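I spent most of November on a spreadsheet. We had money left for equipment, Jonalyn Navarro wanted a number from me before the month was out, and I had three tabs open that all disagreed with each other.

The first tab was the one I liked. It had two sets of hand-held grippers from Skilska, a spare of everything that can snap, and a new computer to hold the recordings. The second had a single set and more hours for the people using it. The third was Woo-jin Seok's, and it was mostly cables. 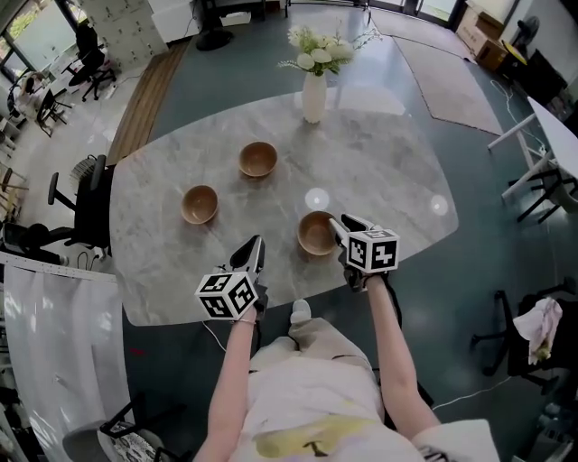

I had put cables down as a single line, under "misc." Woo-jin made me go through the old receipts, and he was right to. We had bought the same length of cable four times in small orders and paid shipping each time. So cables now have their own section, with two lengths, and a short one that stays in the drawer until something fails.

Finger pads were the next argument. Skilska sells them singly or in a box, and the box is cheaper per pad but ties up money in something that may be redesigned by spring. Marta Kovalchuk asked how often we had changed a pad. I didn't know. I now keep a sheet of paper by the table with a column for it, and I bought singles this time.

The quote came back at 1339 for one set with the spare parts, and another 195 for shipping and the case. My limit was 2000. That left a bit over four hundred, which I wanted to spend on a second computer screen and Marta wanted to spend on things to pick up.
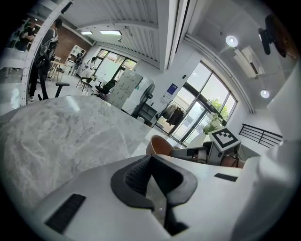 Furniture was not in the budget at all, and I'm glad I left it out. Drumholm had sent us a price for a proper workbench, with a square top and a steel frame, and I came close to adding it. Tamara Ivanyshyn pointed out that we already had tables and that people don't live with workbenches. The marble-patterned top we use now has gray veining all over it, and I would much sooner record on that than on plain steel. The Drumholm quote is in a folder in case we ever bolt anything down.

Marta got the money for objects, minus what I kept back for tape and printing. Her list is bowls, cups, a few things with lids, and some cloth items. She buys in sets of the same kind so we can replace one without changing the whole setup. I asked her to save the receipts in one envelope.

Things still open:

- Whether the case counts as equipment or shipping. Jonalyn says shipping.
- A second set of grippers. I'd like to ask again once the pad sheet has a few weeks of entries.
- Storage. The recordings go on the old machine until it fills up, and I have no line for what happens then.

I sent the order in the afternoon and closed two of the tabs. Woo-jin's cable tab is still open, and he has added to it.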